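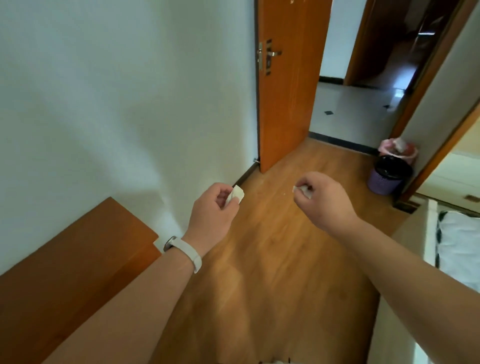
Bruda Head Kit: recording rules and fit guide

Head-worn recorder for household task demos. Hands out front, whatever you're holding, the hallway and the doors past it. Sold by Candcombe as a full kit or headband only. Ships with the Vestus upload app.

In the box
Headband, size M/L
Recorder with tilt mount
3 spare foam pads
Charging cable, no wall plug
House rules card (same text as this page)

Fit
Band level, snug, not tight. Tilt the mount down until both hands show at waist height with your elbows bent. Check in the app before you start, not after. If the hands drop out of view when you look straight ahead, tilt is too high. Glasses ok.

What we ask of every recording
Both hands in view for the whole task. One hand leaves to open a drawer, fine, bring it back.
Sleeves up past the wrist. Fitness bands and watches can stay on if the face shows no name or messages.
No mail, pill bottles, school papers or screens. Turn them over or move them first.
Real homes, as they are. Bins with stuff in them, beds half made, bits on the floor. Leave it. Robots trained on showroom floors do badly in a normal hallway and we've had to throw out whole batches for being too clean.
Small thin items (paper scraps, tissue, tape ends, bag ties) get held a moment before you tear, fold or drop them. Grip is the part the robot team needs most and it goes by fast.
Walk at normal speed. No running the task twice in one take.

People in the home
Everyone living there signs before the first session. Paper or app, both count. Visitors: stop recording, or get a signature. No kids in view at any time, no exceptions. Bathrooms only with the door shut behind you and nobody else in there. Anyone can ask for a clip to be pulled, up to 34 days after upload, no reason needed.

Lighting
Ceiling light on or daylight, either works. A hall opening onto a bright tiled room can wash out for a second while the recorder adjusts. Pause at the threshold, then go on. Avoid facing a window for long.

Length
Keep takes under 5 minutes. Longer ones get split by the app and the joins are a pain for the labeling people. Take the band off between sets, it gets warm at the back.

Before a robot runs it
Clips go through a two-person check before any arm is trained on them. First runs are on a bench at reduced speed, stop button in reach of a person who isnt doing anything else. Same rule for our own staff. If you license clips to someone else, pass this page on with them.

Works with
Björklund chest strap (adapter sold seperately)
Vestus app, current version
Most USB battery packs

Care
Wipe the pads, don't soak. Keep the lens cap on in the bag.

Warranty
2 years on the recorder. Pads and straps not covered.

Stock
Headband only back in April. Full kit shipping now.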